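Cutlery sorting robot at work, boss says no jobs will change. Should we believe it?

tuesdaytrays

I work in the dish room at Ziltside, a conference center with 49 people on the payroll across kitchen, floor and cleaning. Last month management brought in a two-armed sorting robot from a company called Plondeo. It does the plastic cutlery: picks up forks and spoons and puts them in clear divided tubs for the serving line. Right now it's on trial until November.

We had a 15 minute meeting. The line was that it will "free us up for more valuable tasks" and that no one's job is changing. When I asked which tasks, I was told that was still being worked out. When I asked who clears it when it stops, I was told it wouldn't stop much. It stops plenty. Whoever is nearest gets up, moves the spoon or whatever it is, presses the button, and goes back to what they were doing. That's usually me.

My complaint isn't that sorting is a great job. It's dull. But it was also the sitting-down part of the shift, and the bit where you could talk. Now there are four of us on the wet side and the sitting-down part belongs to a machine. I'm told it's a pilot and pilots are harmless. Has anyone been through one of these, and what should we be asking for before they decide to keep it?

What it does up close, fingers over the table and the tubs off to one side:

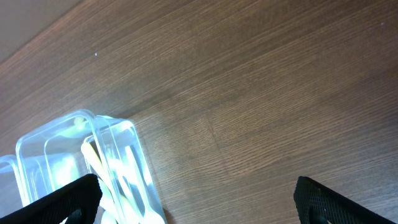

gravyboat_north

I think you're worrying too early. Every place I've worked has bought some gadget and it either helped or it ended up under a sheet. Ours was a tray stacker. We all hated it and then after a year we'd have hated to lose it. Give the thing a chance, learn how it works, be the person who knows how to run it. Those people don't get let go.

Also plastic cutlery is the worst thing to sort, it all sticks together. I'd let a robot have it.

3 found this helpful

sortline_refugee

I don't agree with the reply above. "Be the person who knows how to run it" was the advice at Endard too, when I was on the packing floor. Eight of us took the training. What we got was the old job plus the robot, at the old rate. The machine wasn't bad. The trouble was that all the little rescues we did for it were never written down, so on paper it ran by itself. Then somebody upstairs looked at the paper.

So here is what I'd do.

Keep a log, starting with your next shift. Time it stopped, what you did, how long before you were back at your own work. A notebook is fine. Don't argue with anyone about it, just fill it in, and get the other people on the wet side to fill it in too. If the trial report says the robot sorted so many pieces, you want a second page next to it saying what that took from people.

Ask what they're comparing it to. A person sorting cutlery is also wiping the table, spotting the cracked fork, answering the phone, and noticing the rack is about to tip. If they only time the sorting, the robot can look good and the room can still be worse off. Ask who spreads the cutlery out for it and who carries the full tubs away, and whether those minutes are counted.

Ask for the "more valuable tasks" in writing. If nobody can name one by the end of the trial, then the task is "do what you do now with fewer people." I'd be glad to be wrong about that but I haven't been yet.

Get the stop button sorted out in plain terms. Who is allowed to reach in, and does it have to be stopped first? At our place the rule was never reach in, and the practice was everyone reached in because restarting was slow. If you get hurt they'll quote you the rule.

And ask about breaks. You mentioned the sitting-down part. People laugh at that one and they shouldn't. If a seated job goes, they should rotate something else in to replace it. Put it in the same list as the safety stuff so it doesn't get treated as moaning.

I'm not saying it's a plot. I'd guess your boss believes the meeting. The vendor does too, probably. But neither of them is the one who gets up.

22 found this helpful

tuesdaytrays

Thanks, this is what I was after. We've started the notebook. I took another one from further back so you can see what kind of setup it is. Forks are supposed to go on the left and spoons on the right.
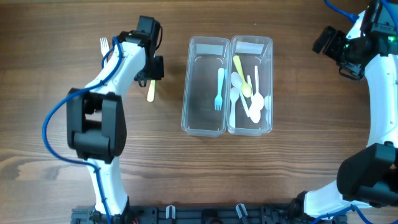

Both arms at the table, with a blue fork on the left side of the tub and the fuller side on the right.

I asked about reaching in. The answer was "use common sense," so that went in the notebook as well. Nobody has told us what it's being compared to. The supervisor did say she'd ask about rotating us onto the folding table for part of each shift, and I'll believe it when I see it on the sheet.

dishpit_dan_no_more

Can only speak for Gashaw, where I did nights. We had one arm, not two, for cups. They kept it. Hours went down a little, nobody was fired, they just didn't replace anyone who left. So "no one's job is changing" was sort of true, if you like. Ask about that too, what happens to the shifts when somebody quits. They never bring it up themselves.

Our notebook got lost by the way. Take pictures of the pages.

9 found this helpful

Contact the moderators | Copyright the posters, all rights reserved | Back to top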